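Prurkham Allotment and Garden Society
Notes from the May meeting, Monday, May 14, 2018

I said I'd do the minutes again, so any mistakes are mine (Spyros Vlachou, still holding the pen). We had 21 people in, which meant fetching the extra bench.

Water first, as ever. The bill came to 2,427 pounds and there was a fair bit of groaning! Rizwan Weerasinghe thinks the leak is under the Chávez Lane gate and he's going to ring the company again. We agreed to put 400 pounds aside for new pipe, all in favour apart from 2 who wanted a quote first. 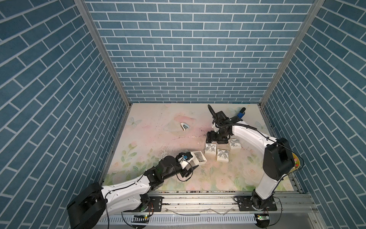

Blue brick-pattern walls and a floor mat with faint roses.

Then the plant sale. It's the second Saturday in June and we still need tomatoes, so please, if you've sown too many (I always do), pot them on now. Rizwan will bring the folding tables. There was a long chat about whether to sell cakes as well and we decided yes, but under cover this time after last year's soggy sponge.

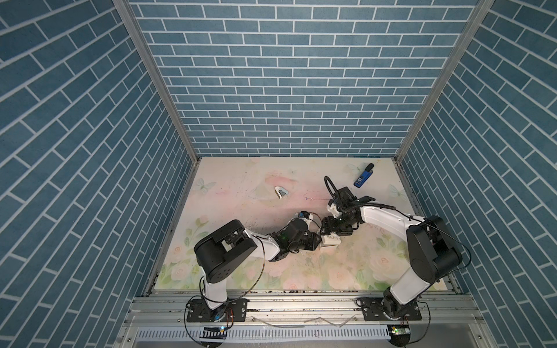 The pastel top, with roses and pale blue butterflies.

Slugs came up under any other business and took longer than the water did. Beer traps got the most support, wool pellets the least, and I've promised to try both on my lettuces and report back. 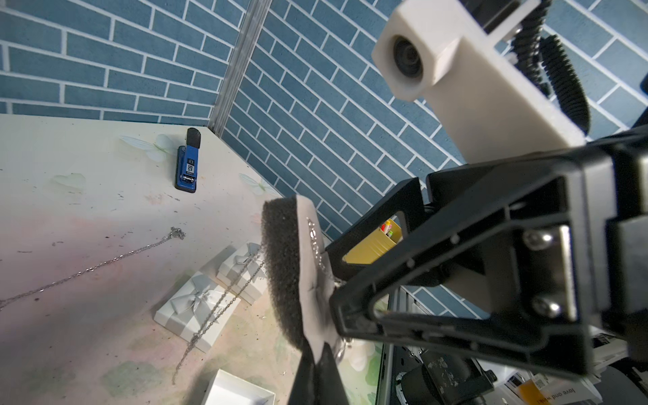

The shed key is going on a new hook inside the Stirkura Road gate, so don't take it home with you. Next meeting is in June, same room, half past seven, and it's my turn to bring the biscuits.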